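Can a machine hang up small laundry yet? (or do any real chore)
Home & Shop Automation > General

bdunstan
Posted 7:14 pm

Putting this one up because the last thread on chores got stuck on vacuums. 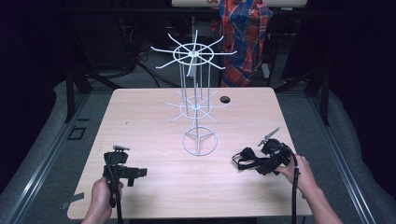
My question is about small fiddly jobs with wire and thin parts. Setting up a rack, loading it, unloading it, putting it away. A person does that without looking. I have been reading claims since December that home machines will be doing this kind of work soon, and I would like to hear from people who have run an arm on anything like it. I don't need links to launch videos. I have seen them.

For what it's worth, I run a small finishing shop and we hang painted parts on wire trees all day. If a machine could load a tree I would buy it this year.

Bevan Dunstan

---

tuan_lam
Posted 7:41 pm

Short version: no for the house, maybe for your shop.

We had a Flemov arm on trial for 6 weeks loading hooks. The parts were all the same and the hooks were in a fixed jig. It did fine with that. Then we swapped the jig for the wire trees we really use and it went downhill. Thin rods are hard for depth cameras. White rods over a light surface are worse. The arm would close next to the rod and carry on as if it had it.

Painting the trees matte black helped more than any setting we changed.

---

oldbearing
Posted 8:02 pm

Same here with the rods. Also wire flexes. You push on a spoke to hang something and the whole rack turns or walks across the table. A person steadies it with the other hand and doesn't think about it. With one arm you have to clamp the base, and then you are building a fixture, so you might as well have bought a fixture.

---

kpress44
Posted 8:20 pm

I think you two are a year or more behind. The newer approach isn't programmed like that. People do the job by hand with grippers, many times over, and the machine learns from the recordings. Two hands included, so the steadying part gets learned too. A guy at work saw a Vinel unit fold towels and put 80 of them in a row on a shelf with no help.

---

oldbearing
Posted 8:27 pm

Towels on a clear table. Same towels every time?

---

kpress44
Posted 8:31 pm

I don't know, I wasn't there. But somebody has to start with towels.

---

tuan_lam
Posted 8:55 pm

I don't disagree that learning from people works better than what we did. My problem is with the number. Say it takes 1000 demonstrations to get one rack loaded reliably. Then I change the rack, or a part gets heavier, and how many more do I need? The salesman for the Flemov could not tell me and neither could the one from Sustitz. Until somebody gives me that number in writing I can't price the job.

Bevan, how often do your parts change?

---

bdunstan
Posted 9:10 pm

Every couple of days. Brackets mostly, but the sizes are all over the place. Some hang from a hole, some have to be wired on.

---

tuan_lam
Posted 9:16 pm

Then I would stay with people for now. The wiring on alone rules it out.

---

marnie_sews
Posted 9:38 pm

House side of things: I don't need it to be fast. If it took 2 hours to hang a load of socks while I was out I would be happy. Shops need speed and houses don't, so I don't see why everyone says the house comes last.

---

oldbearing
Posted 9:49 pm

Because in the shop you can fence it off and keep the light the same. In your house there's a dog and a kid and the rack is in a different spot each time. Slow is fine until it drops something in the hallway and keeps going.

---

marnie_sews
Posted 9:53 pm

No dog, no kid. I'd put it in the laundry room and shut the door.

---

kpress44
Posted 10:05 pm

That is a fair use case and I think it gets here first. One room, one rack, no hurry.

---

bdunstan
Posted 10:22 pm

Thanks all. I am going to try the matte black paint on two of our trees and ask Mikkelsen if they will lend me an arm for the plain brackets, the ones with a hole. I'll leave the wired parts out of it. Tuan, what gripper pads did you end up with? Ours would have to handle powder coat without marking it.

---

tuan_lam
Posted 10:30 pm

Soft silicone ones. They wear out fast, so ask for spares up front. Check them for grit every shift or they will scratch.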